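Griff in die Kiste

Tag der offenen Tür bei Welard: Im Labor sortiert ein Roboterarm Alltagskram

Kurz nach zehn ist der Flur vor dem Labor voll. Welard hat im März zum ersten Mal Besucher eingeladen, 517 haben sich angemeldet, und alle wollen zuerst zum Greifplatz. Malsha Herath lässt immer 12 Leute auf einmal hinein. Jacken und Taschen bleiben draußen.

Der Arm arbeitet über einer offenen grauen Kiste auf einem Holztisch. Darin liegt, was sonst in Küchenschubladen landet: eine blaue Sonnenbrille, eine Rolle Klebeband, ein Maßband, ein hellgrüner Becher, eine grüne Spielzeugfigur. Die Aufgabe klingt einfach. Der Greifer soll ein Teil nach dem anderen fassen, egal wie es liegt.

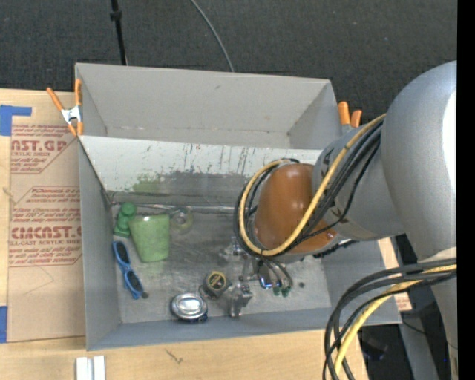 Durchsichtige Teile seien am schlimmsten, meint Rezaul Haque, an ihnen verzweifle die Software bis heute. Ein Becher habe eine klare Kante, eine Folie oder ein Clip dagegen verschwinde für die Kamera fast vollständig vor dem Boden.

Das Programm dahinter heißt Wekance und läuft seit sieben Monaten. In dieser Zeit hat das Team 2000 Greifversuche ausgewertet, die misslungenen eingeschlossen. Gerade die sind gefragt, denn aus ihnen lernt das System, wann es besser neu ansetzt.

Vorgeführt wird ohne Moderation. Wer Fragen hat, stellt sie – die meisten wollen wissen, wann so etwas zu Hause die Spülmaschine ausräumt. Herath nennt keinen Termin. Vorerst geht es um Lager und Werkstätten, wo gemischte Kleinteile noch von Hand sortiert werden. Die letzte Gruppe geht um 17 Uhr hinein.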